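# Halludden Student Radio Drama Workshop

I've been keeping this page for our campus media wiki, and the old entry was two lines long, so I'm starting over. The Halludden Student Radio Drama Workshop (most of us just say "the Workshop") is a one-term course and a broadcast series at Halludden College. Students write, rehearse and record audio plays, and the finished plays go out on the campus station, Skovis Radio. I took it twice – once for credit and once because I missed it – so read this as an entry by somebody who is fond of the thing.

## Name and setup

The course catalog calls it Audio Drama Production. The station schedule calls it Workshop Hour, even though the slot has been 90 minutes long for as long as I've been listening. If you're searching the library for old recordings, try both names, and try "radio play" too, because the earliest ones were filed under that.

It belongs to the communication department, but you don't have to be a major. My first group had two chemistry students in it, and one of them turned out the best door slams I've ever heard!

## How a term runs

Everyone starts by writing a short scene with no narrator. This is harder than it sounds. You have to get across where people are and who just walked in, all through talk and noise, and first drafts are full of lines like "Why, you're holding a lantern." We read them out loud and laugh a lot.

After that the class picks seven scripts to produce. Each writer gets a director and a small cast, and people swap jobs from one play to the next, so the person directing you in one might be crumpling paper for you in another. Casting is open to the whole campus. The auditions are short, usually one page cold and one page you've seen before.

Recording happens in Studio B, the smaller of the two Skovis rooms. It has 4 microphones that match and one that doesn't. Plays are recorded in order where possible, with sound effects done live alongside the actors. Music is added later, in the edit, and the rule is that it has to be written by a student or be old enough to be free.

## The Clurkura plays

The best-known thing to come out of the Workshop is *Clurkura*, a serial about a lighthouse town where the mail keeps arriving a day early. It was meant to be a single play. Listeners wrote in, the next class picked it up, and then the class after that did too – I wrote part of an episode myself, and I still think the ferry scene deserved a better ending than I gave it.

Because so many different people wrote it, the story doesn't hold together all that well. The baker has two different first names. The lighthouse is on the north side of the harbor in some episodes and on the south side in others, and there's a whole argument in the station logbook over which one counts. I like the early episodes best, when it was mostly two people talking in a kitchen with rain on the roof.

A stage reading of the first three episodes was held in Šimek Hall one January, and 700 people came, which filled the place. The actors stood at music stands and the effects crew worked at a table out front where everybody could watch them, and I'd say half the audience never looked at the actors at all.

## Archive

Recordings, scripts and cue sheets are kept in the media library, on the lower floor of Šimek Hall. The catalog lists 1222 items, and that includes rehearsal tapes and a few blank forms somebody scanned by mistake. The audio can be streamed on campus. Scripts have to be read in the room, but the desk will copy a few pages for you if you ask.

Some of the oldest reels haven't been transferred yet. The labels on those are in pencil and pretty faint, so the titles in the catalog should be taken with a grain of salt (there's one listed as "Goose Trial" that I'm dying to hear).
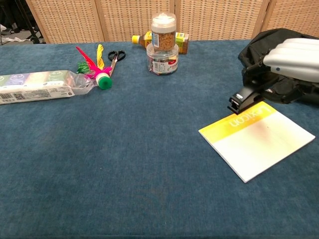
## Joining

Sign-up is through the regular course system, or you can email the station if you only want to act or help with effects. No experience needed. Bring a pencil to the first meeting, and wear something that doesn't rustle – a nylon jacket will ruin a quiet scene faster than anything.

## See also

- Skovis Radio
- Šimek Hall
- *Clurkura* episode list (incomplete, please add to it!)

Last updated 2024-08-04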